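Stockroom Talk > Handhelds, scanners and label printers

Thread: Flimard handhelds for a small shop - worth it or not?

bracket_and_bin
10/12/2023
We run a hardware shop and trade counter in Clistberg and our rep is pushing us to swap the old scanners for the Flimard handhelds. He says they'll do price checks, stock counts and goods in, all over wifi, and that we'll "never touch a clipboard again". I've heard that before. The quote is 1,760 for 4 units with cradles, no VAT on that. Software is extra, per month, per device. Anyone using them day to day, not in a demo?

tillroll
We had them on trial in July. Screen is fine, scanning is fine on a flat label. Try it on shrink wrap or a curved tin and you'll be standing there tilting it like a fool. The rep had brought his own barcodes, which tells you something.

Palletjack82
Disagree with tillroll, sorry. We've got them in a unit with worse light than any shop and they read nearly everything. Did you have the scan settings on default? There's a menu for glossy labels and it's off when they ship.

tillroll
Yes, we found the menu. It helped a bit and made it slower. I'm not saying they're rubbish, I'm saying they aren't worth that money for price checks.

bracket_and_bin
What about the battery? The leaflet says 15 hours.

Palletjack82
Never seen 15. We get a full shift if people put them back on the cradle at lunch, which they mostly don't.

greyledger
The leaflet figure will be with the screen dimmed and one scan every so often. They all do it. Ask for the test conditions in writing and watch how long the reply takes. I asked Prantl the same thing over their older model and I'm still waiting.

The part I'd look at is the monthly software. Multiply it by the units, then by the years you'll keep them, and the hardware starts to look like the cheap bit.

bracket_and_bin
That's my worry. He went vague when I asked if they'd still work with the subscription stopped.

tillroll
Then you have your answer.

Palletjack82
Not quite fair. Ours will still scan into a plain file without it, you just lose the live stock link. Clumsy but usable. Depends which till system you're on as well.

bracket_and_bin
Clallaneo, the older version.

greyledger
Check that before anything else. The Clallaneo link wanted the newer version when I looked, and the upgrade isn't free. I wouldn't take the rep's word for it either way.

shelf_edge_sue
Coming at this from a toy shop. I use two of the Flimards and like them, mainly for shelf labels. Counting is still counting though. A gadget doesn't help if half your stock is out of its box.
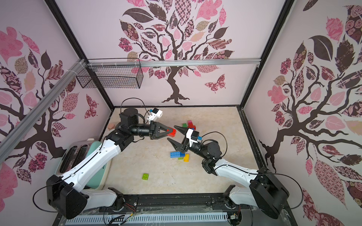
Toy bricks on the floor, patterned trees on the walls.

tillroll
Good luck getting a barcode on those.

shelf_edge_sue
We weigh loose bricks and sell by the bag. No handheld needed. My point is to work out which jobs you'd really use it for. Mine came down to labels and goods in, and I nearly bought twice as many as I needed.

Palletjack82
I'd go along with that. Buy two, see if anyone fights over them.

greyledger
Or buy none and fix the wifi at the back of the shop first. Has anyone walked round and tested it?

bracket_and_bin
No. It drops out by the paint, always has. The rep said the handhelds "cope with that".

tillroll
Cope how?

bracket_and_bin
Didn't say. I've asked him to leave one here for a fortnight with our own stock and our own labels, and to put the Clallaneo bit in an email. He's checking with the office.

greyledger
Get the stopped subscription question in the same email.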